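Part-time Kitchen and Breakfast Assistant

Isby House, Hastov Street
Posted July 2018

Isby House is a shared guest house with one kitchen that everybody uses. We are looking for a part-time assistant to set up breakfast in the morning, keep the counter in order through the day, and close the kitchen at night. The last person in the job stayed with us for 3 years and has moved away for school.

Most of the work happens on one marble-patterned counter. Guests make their own toast, oatmeal and tea, so the counter has to be clear enough for someone half awake to find what they need. The toaster and toaster oven stay out all the time. So do the kettle, the oats, the cereal and the canister with the wooden lid. Everything else goes back in a cabinet when it has been used.
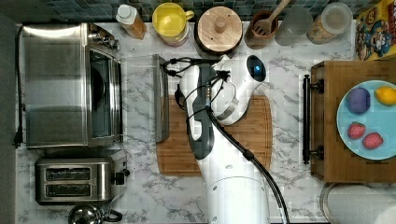
Shifts are short. The morning shift runs from 6 until the last guests have eaten, usually by 10. The evening shift is two hours and is mostly wiping down, putting away and getting things ready for the next day. You would work a mix of both, four days a week, and we post the schedule two weeks ahead.

What you would do:

Fill the kettle and set out bread, cereal and oats
Empty the crumb trays in the toaster and toaster oven
Wash, dry and oil the cutting boards
Wipe the backsplash tiles and the grout behind the jars
Refill the jars and tell us when something is low
Run and unload the dishwasher
Keep a short list of broken or missing items

The cutting boards get more attention than you might expect. They are washed by hand, never soaked, and stood up to dry – the last batch warped in February when they were left in the sink overnight. Once a board is dry it goes back on the open part of the counter with nothing on it. Guests who want to slice bread should not have to move six things first.

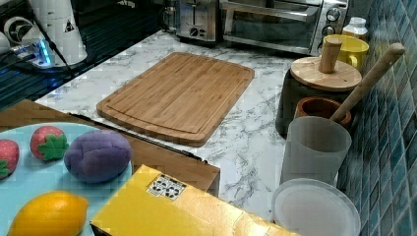 Do I need restaurant experience?
Most people who have done this job had none. We will show you how we like things done over your first two shifts, and those are paid.

You should be comfortable standing for a few hours, lifting a case of groceries, and speaking with guests who have questions. You need to be on time for the early shift. A food handler card is required, but you can get it after you start and we will pay the fee.

Pay is by the hour and we will give you the rate when we call. Breakfast is included on the days you work. There is a bike rack out back, and the Adamczyk bakery next door gives our staff a discount.

To apply, leave a note with your name, phone number and the mornings you are free at the front desk, 176 Hastov Street, or mail it to Isby House, PO Box 1667. A resume is fine but not needed. We will call everyone who applies – please tell us if evenings are a better time to reach you.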